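Thread: Glued-up maple board on perforated top, seams showing and slight cup
Forum: Workholding and Benches
Page 1 of 1

plankside_oluf
I have a glued-up board that sits flat on a perforated bench top, and I use it as a work surface for small parts. It is maple, three strips edge-joined, no finish except one wipe of mineral oil last November. Size is not critical. Under it is a steel pegboard top, painted blue, and the board is a drop-on. I want to be able to lift it off to reach the holes.

Two problems.

1. It has started to cup across the width. With a straightedge across the middle I can slide a feeler gauge under at the center.
2. The seams are more visible than they were. I can't catch a fingernail in either of them, but they read as lines now, and they did not when I flattened it.

The parts that stand on it are short upright blocks, cylinders and hexagons mostly, and they need to stand without rocking. Most of them do. What would you do first, re-flatten or restrain?

Oluf Ragnarsson

k_nijs
Restrain comes second. Find out why it is moving. Did the oil go on both faces?

plankside_oluf
Top face only. I did not want oil on the paint.

k_nijs
Then that is the first suspect. One face sealed a little, one face open to the air through a few hundred holes. The top and bottom take on moisture at different rates and the board moves. Mineral oil is a poor barrier but it is not zero. Take it off, stand it on edge for a week with air on both sides, then measure again. Do not plane anything until you have done that. If you plane it cupped and it relaxes later, you have planed a crown into it.

Annelies M
I don't agree that the oil is doing much. One wipe of mineral oil will be mostly gone from the surface by now, and its effect on moisture exchange is small to start with. Look at ring orientation. If all three strips are flatsawn with the bark side the same way, the whole panel will cup as one piece. Oluf, can you see the end grain?

plankside_oluf
Ends are visible. Two strips bark side up, one down. The middle strip is the odd one.

Annelies M
So alternating. In that case I would expect a slight washboard, a small wave in each strip. One smooth cup across the full width is not what I would expect from alternating rings, which does count in favor of Kristof's moisture difference. I still would not blame the oil. The underside is against painted steel with holes in it and the top is in open room air. That is enough by itself.

k_nijs
We agree on the cure, then.

Annelies M
On the cure, yes.

lwazi_lr
Is the steel flat? I ask because I spent 2 evenings chasing a cup in a board that turned out to be sitting on a bowed table. Put the straightedge on the bare pegboard before you do anything to the wood. Perforated sheet is often not flat, particularly if it was punched after it was folded. The punching stretches one face.

plankside_oluf
Checked just now at 9 pm with the board off. The steel is flat along the length and low by a hair in the middle across the width. Low, so it is not pushing the board up. The board on its own, on the table saw bed, still shows the cup. So it is the board.

lwazi_lr
Good. Then ignore me.

Arnout_M
What is the glue? If it is ordinary yellow PVA the seams may be creep. PVA lines will stand proud by a small amount with seasonal movement and you feel it before you see it. If you see it and can't feel it, it is more likely dirt. Hand grease and dust collect at the joint because the end of each glue line is a tiny step. Wipe along the seam with a rag and alcohol and look again.

plankside_oluf
PVA, the Plornell interior one. I will try the alcohol.

Arnout_M
I have the same arrangement, a pale board on blue perforated top, and mine has two faint seams, one near the back and one close to the middle. The wood looks like maple but I bought it as an offcut and can't swear to the species. Mine has stayed flat. The grain runs mostly side to side and is fairly wavy, so reading the rings from the face is not much use. Unlike Oluf's, mine gets no oil at all.
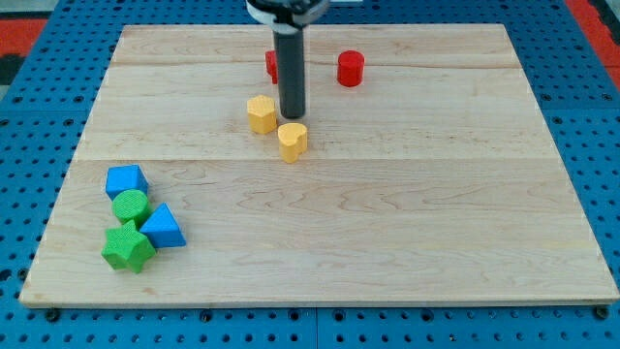
Re: Restraining the board

k_nijs
Thanks. The seams on yours are about as quiet as seams get. Oluf, if yours look like that, leave them alone.

On restraint, since it was asked. If the board still cups after a week on edge, flatten it and then fix it to the steel with bolts from below into threaded inserts. Use one fixed point at the center and slotted clearance at the edges, so the width can change. If you lock both long edges solid, the wood will either bow in the middle or open a seam. The holes in perforated sheet are larger than most small machine screws, so a wide washer under each head gives you the slot for free.

plankside_oluf
I need to lift it off. Bolts from below are a nuisance because there is a shelf under the top.

k_nijs
How often do you lift it?

plankside_oluf
Every couple of months.

k_nijs
That is not often.

Annelies M
If it has to lift off, use battens. Two hardwood battens across the underside, screwed through slots, and make the steel flat enough to take them. They raise the work surface by the thickness of the batten, and they leave an air gap under the panel. The air gap deals with the uneven moisture, and the battens hold the panel. You can pick the whole thing up with no tools.

k_nijs
Battens raise the surface and the panel will drum when you tap anything on it. For small parts I would want it fully supported.

Annelies M
He stands blocks on it. He is not chopping mortises.

plankside_oluf
Correct, nothing heavier than a mallet tap. The height does matter to me though. I have a stop rail set for the current height and would have to shim it.

lwazi_lr
Shim the rail. It is ten minutes of work.

Arnout_M
Alternative with no height change: switch to quartersawn or to good birch ply with a veneered face. I know the question was about this board. I mention it because a panel that only has to be flat and pale is an easy case for ply.

plankside_oluf
I considered ply. The edges chip where I drag the parts off. Solid wood rounds over and keeps going. I would like to stay with this board if it can be made to behave.

Re: Flattening

lwazi_lr
For the flattening itself, if you get there: card scraper on the high edges, straightedge across every few strokes, turn the board and repeat. Don't use a belt sander. With wavy grain a plane will tear out somewhere unless the iron is very sharp and the cut very light, and a scraper doesn't care. Finish at 147 passes or whenever you get bored.

k_nijs
Scraper, agreed. After that, the same finish on both faces and all four edges, on the same day. If you want something harder than oil, a thin wiped varnish cut with spirits. 2 coats. Let it cure fully before it goes back on paint or it will stick.

Annelies M
And no gloss. Small blocks slide on gloss.

Arnout_M
Seconded. Mine is bare and the blocks stay where they are put. It does pick up marks. I take it down with a sanding block when they annoy me.

plankside_oluf
Update after the alcohol. The middle seam lost most of its line, so that one was dirt. The back seam is the same as before. Still nothing I can feel with a nail. The board is standing on edge by the wall now, both faces open.

Arnout_M
Back seam may be only a color difference between the two strips. Look at it with a light held low from one side. A step will throw a shadow and a color change won't.

plankside_oluf
Low light from the left, no shadow. Color, then. I will stop worrying about that one.

k_nijs
Measure the cup at the same place each time and write it down. Pencil mark on the edge.

plankside_oluf
Second update, 8 days on edge. Most of the cup is gone. I can still get the thinnest gauge in the set under the straightedge at the center, nothing thicker. I am going to leave it until it stops changing, scrape it, and varnish both sides.

Annelies M
Battens or bolts?

plankside_oluf
Neither for now. If it comes back I will try the battens and shim the rail.

k_nijs
It will come back a little when the heating goes on.

Annelies M
Less than it did, if both faces are sealed.

k_nijs
Less, yes. Post the number.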